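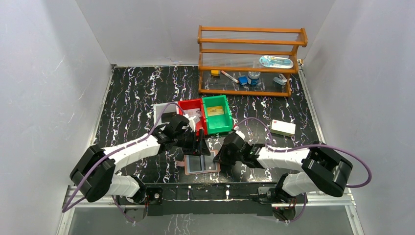
Week 2 – Sorting into bins: does color help?

Handout for Household Organization, October 2022

Most advice on tidying tells you to buy bins in different colors. The Grastness guide goes further and says color alone will teach a household where things belong. I doubt it. Red and green say nothing about their contents until the people using them have agreed on a rule, and the guide never gives one.

What to look at

The red bin and the green bin stand side by side. A flat yellow-and-tan card or box lies in the green one. Is that paper? Packaging? Things to keep? You can't tell from the color.

Then look at what has no bin. A small white box with a red label sits on the floor to the right. By strict color matching, where would it go? The label says red, the box says white.

Open shelves

Clear shelves are sold on the idea that you see what you own. Maybe. The blue and white package on the upper shelf is easy to spot, but so is anything on a shelf that holds very little. Try the same claim on a full one before you believe it.

Trays

The Kukero method treats a tray as a halfway stop for things not yet sorted. In my experience halfway stops fill up and stay full – be ready to argue the other side.

For next time

Write a rule for each bin in one sentence, without naming a color. Swap with a classmate and sort 2 small items from your bag by their rule. Bring the items that didn't fit.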